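Grustia: a tabletop manipulation benchmark, reviewed after one long Saturday

Rating: three out of five, and one of those is for the fruit

There is a certain type of robotics paper that ends with a bar chart and a link. The bar chart is lovely. The link leads to a page saying the code is coming soon. So let me begin by giving Grustia its due, which is that the link works and there is code behind it.

Grustia is a simulated test bench for robot arms. You bring a policy (the bit of learned software that decides where the arm goes next), Grustia puts an arm beside a table with some shopping on it, reads your policy an instruction such as "put the orange in the bowl", and keeps score. The research claim is that a ranking produced in the simulator will match the ranking you'd get from real hardware, at a tiny fraction of the cost in time, electricity and broken crockery. The authors report 92 per cent agreement when they compare policies in pairs. That is a handsome number, and I spent most of my Saturday trying to be rude about it.

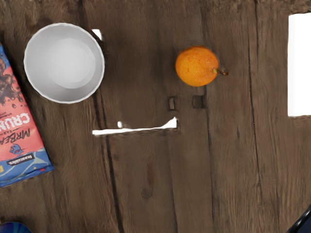

Installation took most of the morning. The instructions assume you already have Clerkia, the scene loader, and that your copy is the same age as theirs. Mine was newer, which Grustia treated as a personal insult. Once I'd gone back a version it behaved, and by lunchtime I had the table scenes running without a single error message, only warnings.

The method itself is sensible. Every policy gets the same 40 starting layouts, with the objects shuffled about and the camera nudged a little between runs. Then it does the lot again with the wording of the instruction changed, and this is where things get interesting. I ran two policies, our own Lindemann baseline and the freely available Liltora one. With the plain wording they were neck and neck. When asked to "pop the citrus in the dish", Lindemann went to pieces and Liltora carried on like a waiter who has heard worse. I'd never have found that by staring at an average, and it's the best thing in the package.

The textures are a mixed bag. The wrapper artwork is properly busy and the peel has dimples, while the crockery is as plain as a dentist's waiting room. The paper says this makes little difference to the ranking. It may well be right, but the test behind that sentence takes up half a page of the appendix and covers only 3 policies, and I'd have liked more of both.

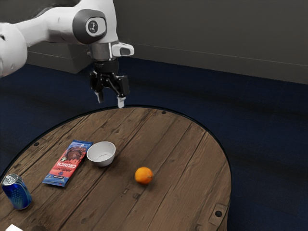 Speed is good. I got through 2000 episodes between lunch and tea on one ordinary graphics card, and the machine was still usable for email, sadly.

Now the grumbles. Success is judged by where the object's centre ends up, so an orange balanced on the rim of the bowl at the last tick counts as a win. I wouldn't pay a real robot for that. Timeouts are lumped in with drops under "failure", and you have to dig through the logs to tell dithering from clumsiness. The contact settings are also fixed inside the scene files with no word on how they were picked, and when I lowered the friction on the fingertips both scores fell, Lindemann's much further than Liltora's. A headline figure about rankings ought to come with a paragraph on that.

Good: repeatable layouts, the reworded instructions, replay of any run from its log.

Bad: the scoring rule, the version fuss, documentation written for people who wrote it.

Would I use it to choose between two policies before booking time on a real arm? Yes, and I already have. Would I put its score in a paper with no hardware results next to it? No, though I expect to review several that do. The scoring rule is one short function in the evaluation folder, so change it before you run anything and keep a copy of the original for comparison.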